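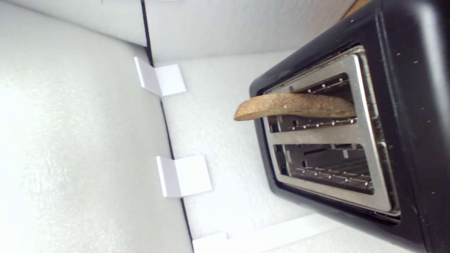

Gripper trials at the Urgate bench: common questions

What is being compared?

Two grippers on the same arm. One is the Cassim, a parallel-jaw gripper with flat rubber pads. The other is the Caltthorpe, which has soft fingers that bend when they meet something. The arm, the controller and the wrist camera stay the same for both, so any difference in the results should come from the gripper or from the way it has been set up.

Why toast?

It is light, it crumbles, and no two slices are quite the same shape. A gripper that squeezes too hard crushes the crust, and one that squeezes too gently lets the slice slide. Toast also curls a little, so a slice may lean in the slot and stick out to one side. The arm then has to work out where the edge is instead of going to a fixed spot.

What does one attempt look like?

A slice is placed in one of the slots and the arm starts from its rest position. It has to take hold of the bread, lift it clear of the toaster and put it down flat on the white base. The attempt counts as a success if the slice arrives whole. Lost crumbs are allowed. A broken corner is not.

Is the toaster switched on?

No. It is unplugged for every attempt. The bread is toasted beforehand in another room and left to cool on a rack. Please don't run the heating elements with either gripper fitted. The soft fingers are not rated for it and the camera cable passes close to the slots.

Why white panels?

The wrist camera had trouble with the old setup, which was a bare bench with shelves behind it. The edge of a slice shows up much better against plain white. The panels are held together with small white L-shaped brackets along the joint, so they can be taken apart and put back. If you rebuild the box, check the dark line where the panels meet. Early on the software sometimes took it for the edge of an object, and we now mask it out in the settings.

Does the steel top cause problems?

Sometimes. The plate around the slots reflects the lights, and the reflections move as the arm moves. Colour alone is not enough to find the bread reliably, so we use depth as well. Turning the overhead lamp away from the toaster helped more than any change we made to the software.

How many attempts have been made?

The log holds 1852 attempts so far, across both grippers. Of those, 700 were made with the first version of the camera mount, and we leave them out when comparing the two. The mount sagged slightly under its own weight and we only noticed in November.

Which gripper is better?

It depends on how the slice is sitting. When the end of the bread hangs well out of the slot, the Cassim is quicker and rarely misses. When only a thin edge is showing, its pads tend to knock against the steel plate before they close. The Caltthorpe copes with that better, but it is slower to let go, and slices sometimes drag as it opens.

Can the gripper touch the toaster?

A light touch is fine. The controller stops the arm if the force at the wrist goes over 26 newtons, and a stop counts as a failed attempt. Do not raise this limit to get through a difficult slice. The metal guides inside the slots bend easily and are awkward to straighten.

Do I need to clean up between attempts?

Brush the pads after every change of slice. Crumbs on the rubber make a real difference to grip. Crumbs on the toaster housing matter less, though a build-up near the slots can confuse the depth reading. Use the dry brush — the wet cloth leaves marks on the white base.

Can I bring my own gripper?

Yes, if it fits the standard wrist plate and weighs up to 2 kg, including any adaptor. Send the drawings first so that we can check the reach inside the box. Grippers with air lines need a longer hose than the one on the bench, so bring your own.

Where are the results kept?

Each attempt is saved in the Clollport project folder with the camera recording and the force readings. Failed attempts are kept too. If you stop a run by hand, mark it as stopped and add a line saying what you saw.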